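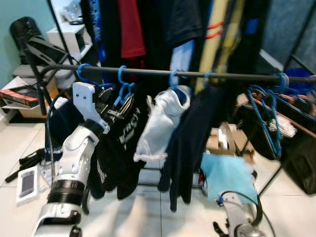
zornach_skeptic
Week three of the hanger task and I still don't buy the numbers. We logged 561 episodes and Arstead wants to call it a dataset. Fine, but look at the right side of the rail, where the spare hangers are dangling in a knot. Every operator steers clear of that knot, so the policy never gets an example of dealing with it.

rackrat
Disagree. You want clean grasps first. Get one shirt on one hanger, then worry about tangles.

zornach_skeptic
We said that in June. The eval on clean grasps was 61 percent, and 54 once somebody moved the rack. That's a policy that memorized a rack.

disunham_lab
How many of the 561 have dark clothes on the dark rail? Ours fell apart on black fabric.

zornach_skeptic
12 that I'd keep. The rest got tossed for dropped frames.

rackrat
So record more black shirts. It's a Wednesday afternoon of work.

disunham_lab
Same operator, same habits, same afternoon light? I wouldn't count that as more data. Try the Śliwiński split, hold out whole garments and not episodes.

rackrat
Your score will tank.

zornach_skeptic
Then it tanks. Running it tonight.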